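Conjunto de dados Brumcombe: demonstrações bimanuais com garras de mão

Ficha do conjunto, versão 2
Mantido pelo clube de robótica estudantil Wunwood
Última revisão: janeiro de 2019

Resumo

O Brumcombe reúne demonstrações de manipulação a duas mãos, gravadas por alunos do clube com um par de garras portáteis. Serve de material de treino para o projeto de fim de curso Skorko, cujo objetivo é arrumar objetos pequenos em estantes. A versão 2 contém 460 episódios, dos quais 115 foram reservados para validação. O episódio mais longo tem 3299 fotogramas.

Aquisição

O operador segura uma garra em cada mão e executa a tarefa de pé, junto ao móvel. Cada garra leva marcadores fiduciais quadrados, a preto e branco, colocados em faces com orientações diferentes. A pose é estimada por fotograma a partir dos marcadores visíveis; quando nenhum é detetado, o campo pose_valid fica a 0 e a posição não é interpolada. 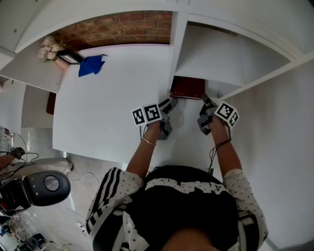 A abertura das garras é guardada como inteiro de 0 (fechada) a 255 (aberta), sem conversão para milímetros. A calibração faz-se no início de cada sessão, com três ciclos completos de abertura e fecho. Sessões sem calibração foram excluídas na versão 2.

Tarefas

pick_shelf: retirar um objeto de um compartimento e pousá-lo no tampo.
place_shelf: operação inversa.
cloth_move: deslocar um pano sobre o tampo, com uma ou duas garras.
handover: passar um objeto de uma garra para a outra.

Estrutura dos ficheiros

episodes/ contém uma pasta por episódio, com vídeo, poses.csv e grip.csv.
calib/ contém os parâmetros intrínsecos e os limites de abertura por sessão.
splits/ contém as listas de treino e validação.

Os tempos estão em milissegundos desde o início do episódio. O eixo z aponta para cima. Na versão 1 apontava para baixo; o script convert_v1.py, incluído no repositório, faz a conversão.

Limitações conhecidas

A deteção dos marcadores degrada-se quando as garras estão muito próximas ou entram nos compartimentos. A tarefa handover é a mais afetada. Não há medição de força. Os operadores são poucos e o mobiliário varia pouco entre sessões, pelo que não se recomenda usar o conjunto isoladamente para avaliar generalização.

Utilização

O carregador de referência está em tools/load.py e requer Python 3.6 ou superior. O módulo Albers, usado na filtragem das poses, é opcional. Uso permitido para ensino e investigação, com indicação da versão. A versão 3 está prevista para março e acrescentará episódios de cloth_move.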